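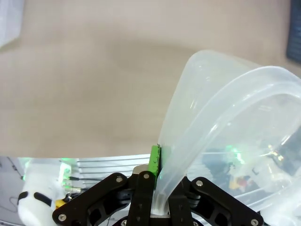
Storing and Cleaning Clear Plastic Containers

Innes Facilities Services – Workroom Guidance
Updated Friday, November 11, 2022

This page applies to all frosted and semi-transparent storage containers kept on shared tables.

Before you start
Empty the container completely. Place small parts in a labeled tray and clear enough table space to work.

Cleaning
1. Mix 50 ml of mild dish soap with 2 liters of lukewarm water.
2. Wipe the inside walls with a soft cloth, then the rim. Dirt collects under a rolled lip – run a folded corner of the cloth along its full length.
3. Rinse, and stand the container upside down on a towel until dry.

Do not use scouring pads. They leave scratches that make the contents harder to see.

Moving and storing
Flexible walls bend when held at a single point. Lift a full container with both hands under the base. An empty one may be carried by the wall or rim.

Return containers to the Tralell shelving with labels facing out. Report splits or permanent creases to the supply desk.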